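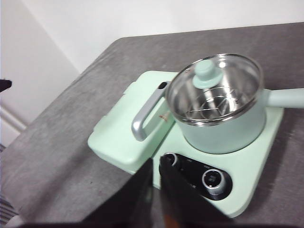

Aparelho eléctrico de cozinha, em verde-menta.

A cor que ninguém pediu

Houve um tempo em que um electrodoméstico era branco. Os frigoríficos eram brancos, os fogões eram brancos, e a máquina de lavar, se não fosse branca, era porque vinha de casa de uma tia. Depois chegou o inox, que prometia cozinhas de restaurante e entregou dedadas. Agora vivemos na época do verde-menta, do creme-manteiga e de um rosa a que os catálogos chamam "pétala" e que, na minha rua, sempre se chamou cor de penso rápido.

Passei uma tarde de Janeiro a ler o catálogo da Zimow, que me chegou à caixa do correio sem que eu o tivesse encomendado. Tem 141 páginas. Contei-as porque elas vêm numeradas e porque chovia. Lá dentro há torradeiras, chaleiras, panelas eléctricas, batedeiras e uma coisa para cozer ovos que ocupa o espaço de uma pessoa pequena. Quase tudo existe em oito cores. Funções novas, encontrei menos.

Nada tenho contra a cor. Cresci numa cozinha com azulejos castanhos e laranja, e quem sobreviveu a isso sobrevive a um verde-menta. O que me intriga é a conversa que vem agarrada. Na página da chaleira lê-se que o tom "convida à pausa". A torradeira "dialoga com a luz da manhã". A minha torradeira actual também dialoga, sobretudo com o disjuntor, e geralmente ganha.

A Jurnel, que durante anos fez aparelhos cinzentos e feios que duravam mais do que os casamentos, rendeu-se no Outono. A nova linha chama-se Pavolau, nome que me pareceu de sobremesa e que afinal é de uma família de tachos. Fui vê-la à loja. A empregada, muito simpática, perguntou-me qual era o "ambiente" da minha cozinha. Respondi que era húmido. Ela levou-me para a secção dos desumidificadores, e devo dizer que foi a recomendação mais acertada que recebi num estabelecimento comercial nos últimos tempos.

Existe uma explicação para tudo isto, e é de ordem imobiliária. As cozinhas encolheram e perderam a porta. O que antes se escondia num armário está hoje à vista de quem se senta no sofá, e portanto tem de ficar bem na sala. O aparelho passou a móvel. Há quem compre a batedeira como quem compra um candeeiro, e há batedeiras que nunca viram um ovo. Conheço uma, vive na bancada de um casal amigo, com um pano de linho dobrado ao lado. Perguntei se fazia bom pão. Olharam para mim como se eu tivesse perguntado se o quadro da entrada aspirava.

Depois vem o preço. A mesma panela eléctrica, com o mesmo botão e a mesma potência, custa em branco uma quantia razoável e em menta uns 20 euros a mais. Liguei para a linha de apoio a perguntar porquê. Disseram-me que era uma edição especial. Perguntei quantas tinham feito. Disseram-me que ainda estavam a fazer.

O problema maior aparece ao segundo aparelho. O menta da Zimow não é o menta da Jurnel, e nenhum dos dois é o menta da Tzavaras, que puxa para o azul e se chama "lagoa". Postos lado a lado, parecem três pessoas que combinaram ir de verde a um baptizado sem telefonarem umas às outras. A solução das marcas é que se compre tudo à mesma. A solução da minha mãe, que teve a mesma varinha mágica desde que me lembro de haver sopa, é não olhar.

Sei que os leitores deste boletim são gente prática, e por isso deixo o que apurei nas minhas visitas. Os tons claros e mate agarram a gordura junto aos botões. Os brilhantes limpam-se melhor, mas mostram os riscos do esfregão verde, que de resto não devia chegar perto de nenhum deles. Pano macio, uma gota de detergente da loiça e o aparelho desligado da tomada. Convém também guardar a factura num sítio que não seja a gaveta das facturas, onde a minha desapareceu em companhia de várias garantias.

Quanto à torradeira, acabei por resolver o assunto na oficina da esquina, onde me trocaram a ficha e me sacudiram um volume impressionante de migalhas. Continua branca, ou perto disso. O catálogo ficou debaixo da perna curta da mesa da cozinha e tem exactamente a espessura necessária.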